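Clurnari Recipe Notes: README

A collection of home recipes in plain text, version 2

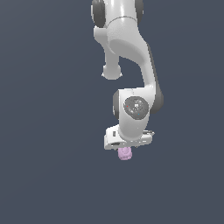
What is in this collection?

Home recipes written down by families in Holtdale, 294 in total, each one stored as a separate text file with the ingredients, the steps and a short note on who cooks it and when.

Where the recipes come from

The first part was collected by Golnar Kermani, who asked her neighbors to write the dishes they make on ordinary evenings. Festival dishes are also included, but they are the smaller part. Pushpa Dubey translated 48 of the recipes from Hindi. In the translated files the original name of the dish is kept in the title, and the English name comes after it in brackets.

We did not correct the way people write. If a cook says "salt as you like", the file says the same. Some users asked us to put grams everywhere, but many of our cooks never weigh anything, and we did not want to guess for them.

File layout

recipes/ has one file for each recipe
notes/ has longer stories, when the cook wanted to tell one
index.csv has title, cook, main ingredient, cooking time in minutes, language of the original

The index is sorted by title. Please do not sort it again by cook before sending changes, it makes the comparison very hard to read.

Units

Cups are the cups of the cook. For most families in the collection this is a steel cup used for tea, smaller than the American measuring cup. Where Sneha Dixit could measure the cup, the size is given at the end of the file in milliliters. Oven temperatures are in Fahrenheit. Stove heat is written only as low, medium or high.

What changed in version 2

The pickles now have their own tag. Two files for the same lentil soup were joined, with both cooks named. The cooking time of the Mishra family rice pudding was wrong in version 1 and is now corrected to 48 minutes. Spelling of "asafoetida" is the same in all files.

Known problems

Nine recipes have no cooking time. The bread recipes were tested only in a gas oven, so we cannot say how they behave in an electric one. The pickle files do not give safe storage times, and they should not be used as advice on preserving food.

The file oken-plum-cake.txt is longer than 3000 words, and some older readers show only the beginning of it. Lalit Goel is preparing a shorter version, but the long one will stay in notes/.

Use and sharing

You may cook, copy, print and translate the recipes. Please keep the name of the cook with each one. If you want to sell a printed book, write to Vikas Uniyal first, he will ask the families concerned.

Corrections are welcome until the end of May. Give the file name and the line, and tell us if you cooked the dish yourself.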